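Care of Rowing Equipment and Club Workshop Practice

Rodska Rowing Center, Funthorpe
Guidance for members, crews and visiting clubs

The following advice is issued to all members who use the boathouse workshop or who look after a boat of their own at home. It should be read together with the boathouse rules posted at the main door. Questions may be addressed to Hedvig Nordin, equipment officer.

Washing the hull

Shells should be rinsed with fresh water after every outing, including outings on the lake. Begin at the bow and work toward the stern, and rinse the underside before the decks. A soft sponge and a small amount of mild dish soap are enough for ordinary dirt. Scouring pads, solvent cleaners and pressure washers are not permitted on any club hull.

Algae along the waterline may be loosened with white vinegar and warm water in equal parts. Leave the mixture in place for 4 minutes, then rinse it off completely. Members may also use Bretumine hull soap, which is kept on the shelf above the sink. It must be diluted as shown on the bottle and should never be applied in direct sun, where it dries quickly and leaves streaks.

Boats are to be wiped down with a clean towel before they go back on the rack. Hatch covers are opened after the outing and remain open overnight. They must be closed again before the next launch, and the crew, not the coach, is responsible for checking them.

Slides, wheels and seats

Most complaints about a rough slide are caused by dirt. Wipe the tracks with a damp cloth at the end of each session and dry them with a second cloth. Do not oil the tracks. Oil collects grit and wears the wheels.

Seat wheels should be turned by hand once a month. A wheel that grinds or wobbles is to be replaced together with its partner on the same axle. Spare wheels are held in the gray drawers, sorted by boat type - please return unused parts to the correct drawer.

Oars and handles

Rubber grips may be washed with warm soapy water and an old toothbrush. Wooden handles are cleaned with a stiff brush and clean water, then left to dry indoors away from heaters. Where a wooden handle has become slick, light sanding with medium-grit paper will restore the surface. Sanding dust should be wiped away before the oar is used.

Sleeves and collars are checked for movement before each regatta. A collar that shifts under hand pressure must be reported and the oar set aside.
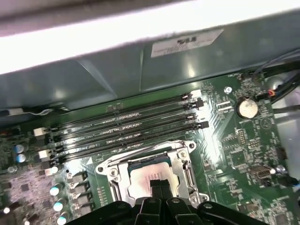

Page last changed: November - Rodska Rowing Center, Equipment Office

Riggers, nuts and bolts

Rigger nuts are tightened by hand first and finished with the correct wrench. Excess force strips the thread and may crack the fitting behind it. Each boat has 2 wrenches assigned to it, marked with the name of the boat in paint. They are signed out on the sheet beside the tool board and returned the same day.

When riggers are removed for transport, washers and nuts should be threaded back onto their bolts at once. Loose hardware carried in pockets or bags is seldom recovered. Riggers are tied in pairs with a cloth strap, labeled by seat number, and laid flat in the trailer box.

Stainless fittings that show light rust stains can be cleaned with a paste of baking soda and water. Rub gently, rinse and dry. Steel wool leaves particles that will rust in turn and is not to be used.

Small repairs at home

Scratches that have not broken through the outer coat may be polished by the owner. Any damage that can be felt with a fingernail should be shown to the equipment officer before the boat is used again. Waterproof tape is acceptable as a temporary cover for the remainder of a session, provided that the surface is dry when the tape is applied. It should be peeled off slowly, and any glue residue removed with rubbing alcohol on a soft cloth.

Members ordering replacement shoes, heel ties or bow balls through the center should use the Grønli parts list and quote the full part number. The bow ball for club singles is number 337. The list holds 583 items, and orders without a number cannot be processed.

Shoes and heel ties

Boat shoes are loosened fully after use and left open to air. Baking soda may be sprinkled inside overnight and shaken out in the morning. Heel ties must be tested before every outing with a firm upward pull on each heel. Frayed cord is replaced before launching.

The workshop closes at 9 p.m. Benches must be clear and the floor swept by that time.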